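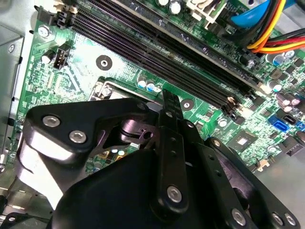 Re: Urnen chapter 5 — where does the ferry level actualy end?

From: Florencia Toledo
To: julloleo-players list
Date: 3/16/19

Lorena, quick one before I have to run.

Lorena Huenchumán wrote:
> Replaying Urnen for the wiki page and I'm stuck on how to split
> chapter 5. The guide says the ferry level ends when you ring the
> bell, but my save still says "Ferry" after the bell and all the way
> through the Salt Warden fight. Is the Warden part of the ferry or
> part of the lighthouse? Also do the 500 shells carry over if you
> lose to him? Constanza says yes, I lost all mine.
>
> Lorena

Warden is part of the ferry. The bell only swaps the music and locks the lower deck. Level name doesn't change until you step off onto the pier, so your save is right and the guide is wrong. I think whoever wrote it was going by the music.

Shells — you're both right. On the first version you lose everything over 20. After patch 2 you keep the lot, but only if you talked to the ferryman before the bell. Constanza always talks to everybody so she probably never saw it happen. Check the title screen, bottom corner, for which version you have.

For the page I'd do:

Ferry, upper deck
Ferry, lower deck (before bell)
Ferry, Salt Warden
Lighthouse

And put the lantern thing under lower deck please, people keep asking. You can't go back for it. If you miss it the lighthouse is still doable, just dark, and the moths don't show up so you miss there song too.

One thing I'm not sure of. The Warden's second form has a different name in the Spanish text, and Abelardo swears it's the same guy from the prologue. I never saw anything that says so in the game itself. Leave it out or mark it as a guess? Florencia R. has the artbook, ask her, she had it out in October for the map page.

Don't touch the enemy table yet, I have half of it redone here and will paste it in tonight. Or tomorrow. Drowned Clerk hit points are wrong in the old one, ignore them.

Ok gone

F. Toledo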